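Review: the Eltano two-arm bench kit, seen at the Geltwood open day

By Bartosz Kubiak

I repair audio equipment, and in my small workshop there is always a heap of cables which somebody must sort. So when Geltwood announced an open day in July with a two-arm robot kit from Eltano doing cable work, I wrote to them the same evening and got a place for Thursday. I stayed for most of the afternoon, and I want to share what I think of the kit as a possible buyer. I have no connection with either firm.

The visit was well prepared. Vasanthi Murthy met our group at the door and explained that 30 people would come in the day, in small groups, so that everybody could stand near the bench. I liked this very much. At bigger shows I usually see the back of another visitor.

The task they chose was a hard one. Two arms work over a table with thin black cables on it, and they must take hold of the cable and open the tangle. Metal parts keep their shape when you grip them, but a cable changes its form with every pull, and the machine must look again each time.

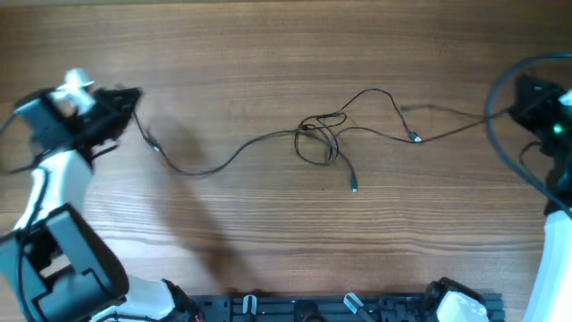

Both arms at the cable tangle, one from each side of the table.

What I liked first is the way the two arms share the work. In the turns which I watched, one gripper often kept its part of the cable still and the other one pulled slowly. I do the same with my own hands. The movement is calm, and the noise is less than I expected; we could talk with normal voices beside the bench.

Speed is the weak side. I am a patient man, but I looked at the clock several times. A simple loop which I would open in a few seconds took the arms much longer, and twice in our session Yogesh Yadav, who was operating the kit, stopped it and started again. He told us about this openly and did not try to hide it. According to him the team has made 1,517 recorded attempts with cables, and the difficult ones are still those where a plug is caught inside a loop.

The grippers deserve some words of their own. Each one has two fingers, with a rough speckled pad on the inner face. From a camera close to the fingers one can see how much cable there may be to choose from, and how small a plug is beside them.
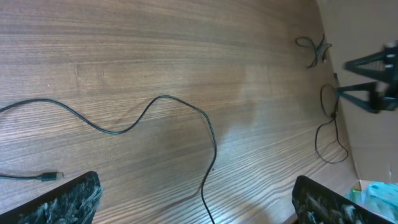 Setting up and daily use

I asked many questions on this point, because a demonstration is one thing and a Monday morning is another. The kit is fixed on a rail at the edge of the table, and Yogesh said that two people can put it up in one day. You must have a table which does not move. He had tried a lighter one before, and the arms shook it enough to spoil the grip.

The control program is called Majali. I was allowed to use it for ten minutes. The screen with the camera views is clear and the stop button is large, and both are good. The menus are less good. To change the opening of the fingers I had to go through four pages, and the names on them were not always the same as the names in the printed guide. Parvathi Shetty from Eltano wrote down my complaint and said that other visitors had made it too.

The guide itself has 300 pages. I find it too long for a beginner, but the chapter on cameras is excellent and I would be glad to have it separately. There is also a second program for planning longer jobs, Demora, and we did not see it running.

Light is another matter to think of. The cables and the fingers are both dark, and a brown table with strong grain does not make it easier. I would put a plain pale mat under the work at home.

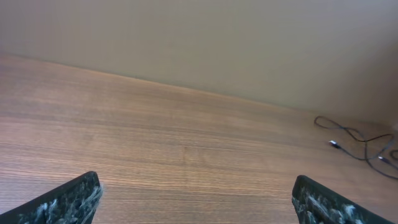 Can a small workshop buy the kit now and use it for sorting cables?
Eltano sells it to workshops as well as to schools, but for sorting only I would wait, as a person is still needed beside it for the whole session.

About money. The full price depends on the options and I was asked not to publish the offer I received. A spare pair of finger pads costs 600 in the local currency if you take the yearly service package with it, and I consider this too much. Ask for the pads alone.

My opinion after the visit is positive with reservations. For a teaching room or a laboratory, the kit is well made, quiet and honest in what it shows you. For paid work it is slow. Shoshana Blackwood, who was in my group and teaches electronics, has already asked for a loan of the kit for her students, and I think in that place it will be used properly.

Four stars of five for the open day, three for the kit. The coffee was also good, and there is parking behind the building, but the entrance is from the side street.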